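Results Day at Kollton
By Magdalini Konstantinidis
March
14 comments | 91 shares

Ertuğrul had the kettle on before six, which was daft, as the figures weren't due until seven. He owned 453 shares in Wulletti, bought with his redundancy money from Dornen, and he loved every one of them.

"They make pasta machines," his sister had said when he told her. "Who buys pasta machines?"

"Everyone!" he'd said. "Everyone's going to!"

He'd read the annual report twice on the train to Kollton, all the way to the pension notes, and found the whole thing thrilling. Stock levels! Freight costs! A new warehouse with its own railway siding! How could anybody find this dull?

At seven exactly he pressed refresh. Nothing. He pressed it again and there it was, a plain grey page with the numbers running down it, and he had to read the top line aloud to make sure of it.

Sales were up. Profit was up by more. They had opened 91 new accounts with shops abroad, and Mavromatis, the big rival, had managed hardly any.

He rang his sister, who was asleep.

"They beat it," he said. "They beat the forecast!"

"Are you rich?"
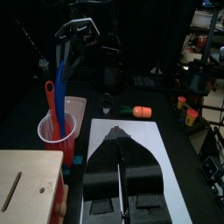
He did the sum on the back of an envelope, then did it again with the dealing fee taken off. If the price opened where he hoped, he'd be 600 pounds better off than yesterday.

"I'm 600 pounds rich," he said.

"Sell them, then."

"Sell them? They've only just got going!"

She groaned, and he heard her sit up and feel for her glasses. "All right," she said. "Read me the bit about the railway siding."

He turned back to page four, took a great gulp of tea and began.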